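Home | Projects | Labs | Archive
Search this site...

Bending Stiffness of Glued Maple Strip Panels: Student Project Report

Carkton Engineering Lab, second-year materials project 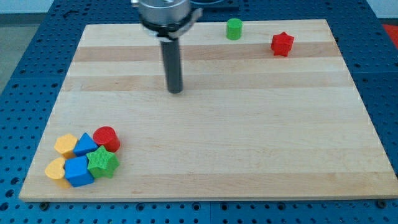

Laminated panels are treated in most textbooks as if the glue lines had no effect on stiffness. Our project set out to check this for small maple panels made from edge-glued strips. We compared measured bending stiffness with the value given by simple beam theory, first along the grain and then across it.

1. Specimens

We cut 5 beams from one panel supplied by Ukura. Three were cut along the grain and two across it, so that the glue lines ran the full width of the beam. All were sanded to the same thickness and kept in the lab for a week before testing. Moisture content was not controlled after that, which we count as the main weakness of the work.

2. Method

Each beam was placed on two round supports and loaded at midspan with hanging weights. The span was 800 mm for the beams along the grain. The two cross-grain beams were shorter and used a span of 222 mm. Deflection was read from a dial gauge on a Gelberg stand. We loaded and unloaded each beam three times and threw out the first reading, when the beam was still settling on the supports.

3. Results

The beams along the grain followed a straight line up to the highest load used, 149 N. Their stiffness was slightly below the calculated value. The cross-grain beams were much more flexible, as expected, but one of them was clearly stiffer than the other. We found a thicker glue line near the middle of the stiffer one. With only two beams we can't say if that was the cause.

Shear deflection was left out of the first calculation. Adding it moved the cross-grain results closer to theory and made little difference to the long beams.

4. Remaining work

The vibration test planned for May was not finished. The Hollenstein sensor gave a drifting signal, and the free-free setup on foam needs a softer support. The next group should weigh the beams before and after each session and cut at least four cross-grain specimens.

Share 5 | Comments 0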